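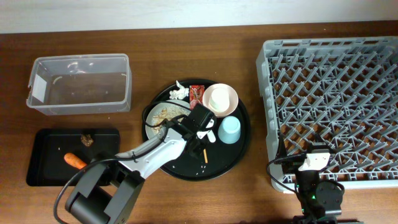 Clearing a round tray: scraps to the black tray, dishes to the rack.

savimitz
April, 7:10 a.m.

1/ Third week of driving two arms through the same chore at the Girkholm lab, and I have opinions. The chore is bussing a table. Food goes on the black tray, trash goes in the clear bin, dishes go in the gray rack. A person does it by remote control, the robot is supposed to learn it. I'm the person, most mornings.

2/ The slide deck calls this "teaching." I'm less sure. What I do is move a pair of Hatatel handles and watch the grippers follow a bit later. When I squeeze, they squeeze. I can't feel a thing through them, so a plate and a napkin are the same object to my hand.

3/ Target is 507 good demonstrations. Why 507? I asked. It's 500 plus seven that got promised in an email. So that's our science.

4/ A good run takes me a little over 60 seconds if I only have to deal with the dishes. Scraps are what kill you. Rice especially. A gripper made for picking up a cup has no business with a grain of rice, and everyone who has sat in the chair knows it by lunch.

5/ My first complaint about hand-shown tasks is that the robot gets my habits along with the job. I go for the plate too early. It's a big target and I want the easy win. If the plate still has food stuck on it, that's the wrong order, and now it's the wrong order in the data too.

6/ Second complaint. Look at the cup and the little saucer in the photo up top. Both cups are upside down, with one of them sitting on the saucer. Do I lift that cup off first, or carry the pair? I've done both. The instruction sheet says "place dishes in rack." Thanks.

7/ Someone will reply that variety is good for the policy. Sure, if it's variety in the table. Two drivers disagreeing about what a finished tray looks like is a different kind of variety, and I have yet to see anyone separate the two in a results chart.

8/ Kokkonen (the project, not the software, they reused the name - don't ask) reported success on all 10 of 10 trials in its last update. I went looking for what counted as success. Dish in rack, yes or no. Crumbs weren't scored. Scraps weren't scored.

9/ So you can leave a mess on the tray, get every dish into the rack, and pass. My grandmother would have failed all ten.

10/ To be fair to it: the cup grasp is good. I've seen the learned version close on a blue plastic cup more gently than I do. When the thing you want is one rigid object with a clear edge, showing it by hand works fine. I'd put that in writing. I guess I just did.
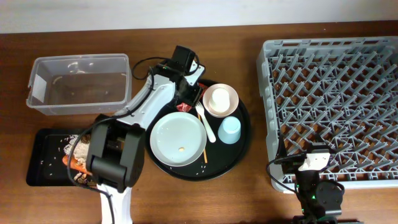 11/ FOOD IS THE HARD PART
The left gripper over the food tray there, with the carrot and that pale crumbly heap under it, is the part I'd want any buyer to stare at. A piece of carrot you can pinch. The heap has no edge to grab, and there's rice on both trays.

12/ A fork and a chopstick too, lying flat on the round tray. Thin things on a flat surface. From the handles I get them by nudging until one tips up a little, then I pinch. Try writing that down as a rule. Then try it with a delay and no touch.

13/ People ask what about showing it by hand, grabbing the arm itself and dragging it through the motion. I've tried that on an older setup. You get a better feel for contact. You also have your own elbow in the way for half the job, and with two arms going you need a second person who reads your mind.

14/ I was told we could stop at 200 runs if the curve flattened. The curve flattened. We did not stop. Draw your own conclusions about who picks the curve.

15/ What would change my mind? Score the tray as well as the rack. Have someone who never drove the arms set the table. Publish the failed runs next to the good ones, with who was driving. None of that needs new hardware.

16/ Until then, when you see a clip of a robot clearing a table, ask whether a person was on the handles. Then ask what was left on the tray when the clip ended. I've asked twice this month and got a thumbs-up emoji both times.

17/ Back in the chair at 9. More rice.

Contact: message savimitz through the profile page
© savimitz. Please don't repost without the whole thread.
Back to top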